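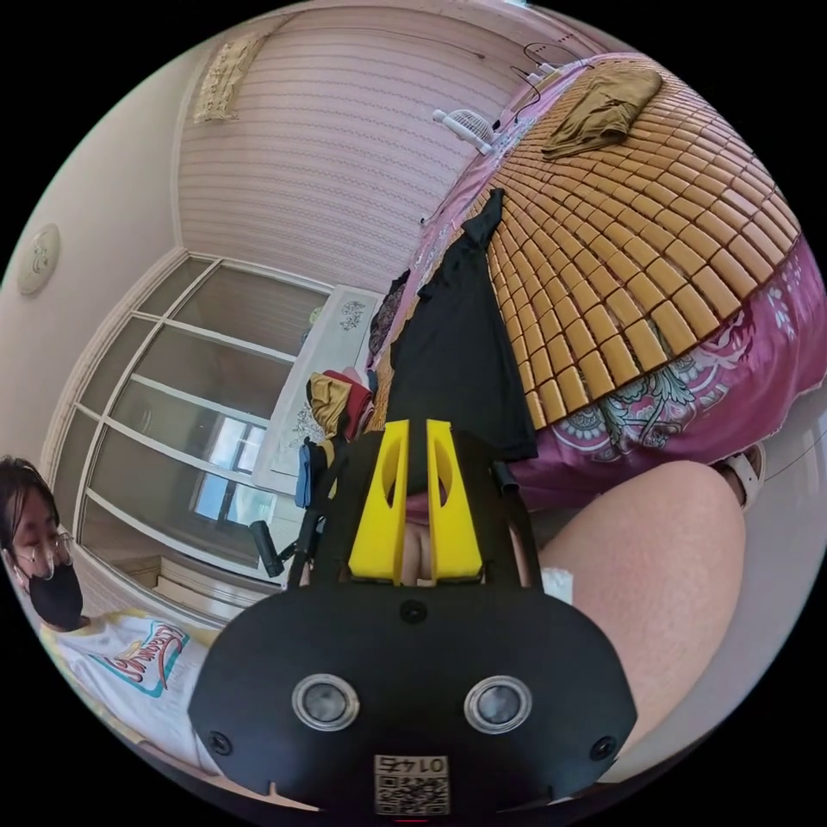
Muchen Lu wanted to talk about the fingers first. Never mind the electronics, Lu said, the fingers were what took all winter, and "everybody wants to know about the motors."

The gripper is a hand-held one, a black body with two bright yellow fingers, and it is the fourth Lu and Olaia Zabala have built between a bedroom and the shared workshop in Grarncombe. They call it Embridge. The idea is simple enough: you pick things up with it yourself, by hand, and a robot arm learns from the recordings (the arm is still in pieces at the workshop, but it's coming!).

"The first fingers were solid," Zabala told me. "They pushed a sock across the floor like a snowplow." So she started cutting them out, a little more each time, until they would bend around whatever they closed on. She drew 20 versions. Most were printed on Sunday nights, when the workshop printer is free.

Laundry is the big goal. Lu has logged 200 grabs of T-shirts and towels so far and talks about each bad one with real delight. "A shirt never lies the same way twice. I love that!"

The next job is a stiffer slide for the jaw, cut on a 1979 Spahić milling machine that the workshop got for the price of hauling it away. Zabala is already on it. "It's loud and it leaks oil," she said, "and it cuts beautifully."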